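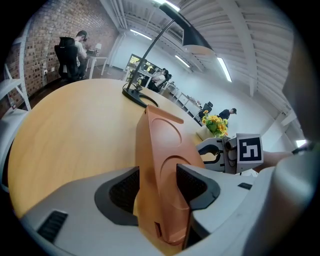 Handgreifer am Tisch, Marker am Gegenfinger, Lampe und Sonnenblumen dahinter

elis_regelt
Moin zusammen, ich sitze seit August an der Auswertung für unseren Handgreifer und komme mit der Öffnungsweite nicht weiter. Der Marker auf dem hellen Fingerblock wird in den meisten Bildern sauber gefunden, aber sobald der Greifer weit aufgeht, springt mir der Wert. Von 1.697 Bildern in der letzten Aufnahme hat der Detektor bei 404 gar nichts geliefert (Ferneo, Standardeinstellungen, Fisheye-Modell aus der Kalibrierung). Ich interpoliere die Lücken gerade linear und das sieht in der Kurve schrecklich aus! Hat jemand von euch das mit dem Planer dahinter schon mal ordentlich hinbekommen?

ngui
Entzerrst du vor der Detektion oder danach? Bei uns lief das ganze Bild erst durch die Entzerrung und am Rand war der Marker dann so matschig, dass man ihn hätte vergessen können. Seitdem suchen wir die Ecken im Rohbild und rechnen nur die vier Punkte um. War an einem Nachmittag eingebaut.

elis_regelt
Davor. Mist. Okay, das probiere ich heute noch.

torsionsfeder
Da muss ich ngui widersprechen. Im Rohbild sind die Kanten vom Marker krumm, und viele Detektoren fitten stur Geraden rein. In der Mitte egal, weiter außen holst du dir damit einen Fehler in die Ecken, den du später nie wieder loswirst. Ich würde einen kleinen Ausschnitt lokal entzerren, mit virtueller Kamera genau auf die Stelle, wo der Finger sein kann. Der fährt doch eh nur auf einer Bahn!

ngui
Klar ist das schöner, aber er will erstmal Treffer. Bei einem Marker, der so groß im Bild ist wie seiner, reicht die Genauigkeit vom Rohbild für die Öffnungsweite locker. Für eine 6D-Pose würde ich es auch anders machen.

torsionsfeder
"Reicht locker" habe ich auch mal gedacht und dann drei Wochen lang am Regler gedreht, obwohl der gar nichts dafür konnte :-/

Lindiwe Magagula
Ich klinke mich mal ein, wir hatten bei Drevano fast dasselbe Problem und haben uns am Ende um die Belichtung gekümmert. Bei dir hängen lange Leuchtstoffröhren an der Decke, und der Marker sitzt auf einer hellen Fläche. Wenn die Automatik hochzieht, frisst das Weiß die schwarzen Blöcke an. Schau mal, ob deine Aussetzer in Blöcken kommen oder verstreut sind. Und wie schnell bewegt ihr den Greifer eigentlich?

elis_regelt
Gute Frage mit den Blöcken, habe gerade nachgesehen (eigentlich wollte ich Mittag machen). Die meisten Aussetzer hängen zusammen, immer wenn ich den Greifer rüber zur Lampe ziehe, und dann noch ein paar einzelne mittendrin. Belichtung steht auf Automatik, 50 Hz Netzfrequenz ist eingestellt.

Lindiwe Magagula
Dann Belichtungszeit fest und kurz, Gain hoch, Rauschen stört den Detektor viel weniger als Verwischen. Und bitte nicht linear interpolieren! Nimm einen simplen Kalman mit Weite und Geschwindigkeit als Zustand und lass ihn über die Lücken nur vorhersagen. Ab 4 fehlenden Bildern am Stück werfen wir den Abschnitt fürs Training raus, der Planer lernt sonst Unsinn.

fikri_n
Hallo, Fikri Ngui hier, nicht verwandt mit ngui oben, das fragt jedes Mal jemand. Rauswerfen finde ich zu hart. Wir gewichten solche Abschnitte runter und lassen sie drin, gerade die schnellen Bewegungen sind doch die, die der Policy nachher fehlen.

Lindiwe Magagula
Kommt drauf an, wie viel du hast. Bei kleinen Datensätzen gebe ich dir recht.

elis_regelt
So, Zwischenstand von 23 Uhr: Detektion im Rohbild läuft, Belichtung ist fest. Die Aufnahme zur Lampe mache ich morgen früh neu. torsionsfeder, hast du den Code für die virtuelle Kamera irgendwo liegen? Würde beides gern gegeneinander laufen lassen.

torsionsfeder
Schicke ich dir per PN, ist aber ungepflegt und die Kommentare sind teilweise auf Holländisch.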